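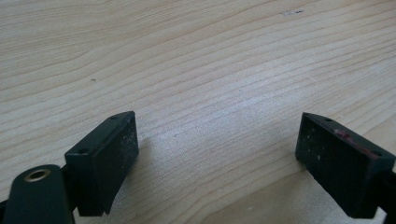

The Nevel's finger pads over the bench, open.

Nevel hand-held gripper, long-term review
Posted 7 May 2024

I've been using the Nevel since December and I still grin when I pick it up! It's a two-finger gripper you work by hand, made for collecting grasp demonstrations, and it is the most comfortable one I've tried. It also has a fault that cost me a good chunk of data, so this review is going to be part love letter and part warning.

The good stuff first. The squeeze is smooth and light, and the fingers close evenly (my old Kourkoulas always had one side lagging). You can work for a whole afternoon without your wrist complaining. The pads come off with a small driver, two screws each, and new ones go on in a couple of minutes. Nisis, who make it, sell spare pads in pairs and mine arrived quickly.

Now the fault. After 400 cycles or so my left pad started to creep. One screw had backed out by a hair, so little that I couldn't see it, and under load the pad would pivot just enough to let a rounded object roll out of the grip. Boxes and blocks were fine. Anything domed or slick got away from me, and I blamed my technique for days before I thought to wiggle the pad with a fingernail.
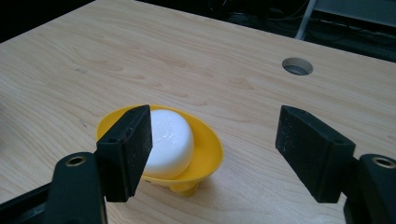 My standard test is lifting a white domed piece out of a shallow yellow bowl, and it's a mean one. There's very little to hold on to, the bowl wants to tip, and you have to come in with both fingers level. With the pad loose I dropped it again and again. Worse, the jaw-width reading carried on as if everything was normal, so the log showed a good grasp when the piece was back in the bowl. I had 593 recorded grasps in that batch and ended up throwing out almost 200 of them.

The repair is easy. Take the screws out, clean the threads, add a tiny drop of removable threadlocker and snug them down by hand. Please don't lean on the driver — the fingers are plastic and you can strip them. I also wipe the pads now before each session, as dust cuts the grip more than I expected.

What I'd love from Nisis is a lock washer in the box and a line in the manual telling you to check the screws. The Zosenside has a pin behind each pad that stops this from happening, but it's heavy and stiff and I never enjoyed using it.

Would I buy the Nevel again? Yes, in a heartbeat! Put a pad check on your start-of-day list and wiggle both sides, even if they look fine. Mine has stayed tight since the threadlocker went on, and I've gone back to re-recording the bowl set.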